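How to Write a Logline a Festival Programmer Might Read to the End

Posted November 20, 2023
Filed under: Submissions, Writing

Most advice about loglines comes from people selling logline advice. I've read a fair amount of it and tried a lot of it on my own shorts, and I don't believe there is a formula. What I do have is a routine that gets a bad paragraph down to a usable sentence in one evening. Take it for what it is.

You need a finished film, or at least a locked cut. Writing a logline for a script is a different job, and the sites that treat them as the same thing are the ones that tell you every sentence needs a "ticking clock." Plenty of good films have no clock in them at all.

Step 1. Write down what happens
Give yourself 15 minutes and no adjectives. Who is in it, what do they do, what gets in the way. When I did this for Plornach, my second short, I got 300 words, and most of them were backstory that isn't on screen. Cross out anything a viewer couldn't learn by watching.

Step 2. Find the person
Use a job, an age or a family tie, and one word that tells us something. "A retired ferry pilot" works. "A complex woman" doesn't. Skip the character's name unless the film is about somebody we'd already know.

Step 3. Find the turn
This is the event that makes the rest of the film necessary. If yours comes in the last five minutes, don't give it away, but don't hide behind "until everything changes" either. I'd be surprised if any programmer has been won over by that phrase. Say what sets things moving and stop.

Step 4. Put them together and cut to 40 words
The entry form on Fovbridge allows more than that. Ignore the limit it gives you. Here's my first try for Plornach:

"In a powerful and haunting exploration of grief, a woman goes back to her village, where she must confront the secrets of her past before it is too late."

There's no film in that sentence. It could be stuck on half the catalog. Second try:

"A bus driver returns to her village to sell her mother's house and finds that a neighbor has been living in it for years, with a key her mother gave him."

It isn't brilliant, but you know what you'd be sitting down to.

Step 5. Take out the praise
Haunting, poetic, urgent, timely, darkly comic. Calling your own film funny doesn't make anyone laugh. Kazimiera Kozłowski, who edited Plornach, thinks I'm too strict on this and that "comedy" at least should stay. Fine, but there's a genre box on the form for that.

Step 6. Test it on someone who hasn't seen the film
Read it aloud once, talk about something else, then ask them what the film is about. If they give you a theme ("um, loss?"), go back to Step 3. If they give you a person and a problem, leave it alone. I tried mine on Irena Gajewski, who got the bus and the house and forgot the key, so the key may not be pulling its weight. I kept it.

What about the online tools?
I ran the same film through Brurker, which scores loglines out of a hundred. The version with "haunting exploration" came out ahead of the plain one. Make of that what you like. I wouldn't pay for it.

Does any of this get you in?
I doubt it. A good logline won't rescue a slow first scene, and a weak one probably won't sink a strong film. What it will do is follow you around. If you're selected, it gets pasted into the program, the press list and the ticket page, and by March you'll be sick of it. Check the spelling of every name in the credit line while you're in there, too.

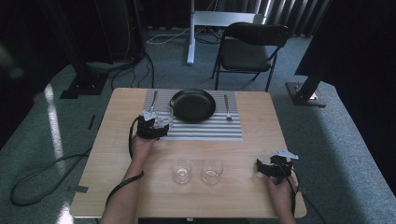

One last thing on credits: if you wrote and directed, put "Director/Writer" once and leave it. Listing yourself five times on a short looks odd, even when it's accurate. Co-directors go in the order you agreed on, and if you haven't agreed on one, do that before you open the form.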